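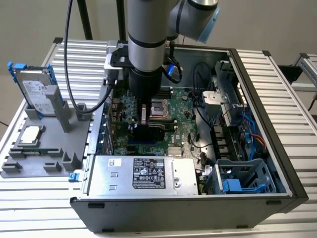
4.2 Assembly of a desktop computer

Household tasks such as folding towels forgive an error of a few millimeters. Shop-floor tasks usually do not, and for this reason we included the assembly of a desktop computer in the Vindurden task set. The task has 4 stages: processor, memory, graphics card and hard drive. Each policy was given up to 500 demonstrations per stage, recorded by Iordache and Chiriac.

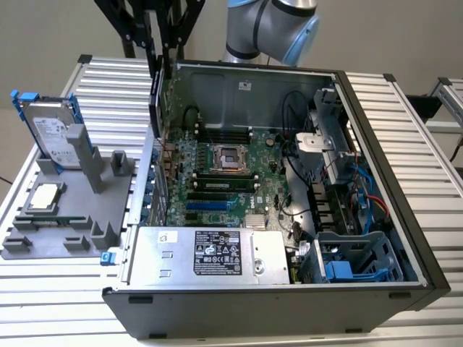
We consider a stage complete only when the part is fully seated and no person has touched it. The starting position of the parts is also important. The processor lies flat in a recess of the gray printed fixture, while the hard drive stands upright in its blue carrier, so the two need different approach directions. Over all stages the Getix policy completed 66 percent of the trials. Most failures were in the last few millimeters of insertion, where the view of the slot is often blocked by the gripper itself. 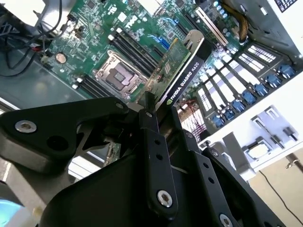 Figure 4. Graphics card (Quadro K620) held in the gripper at the motherboard, wrist view.

In our opinion this rate is still too low for unattended work in a repair shop.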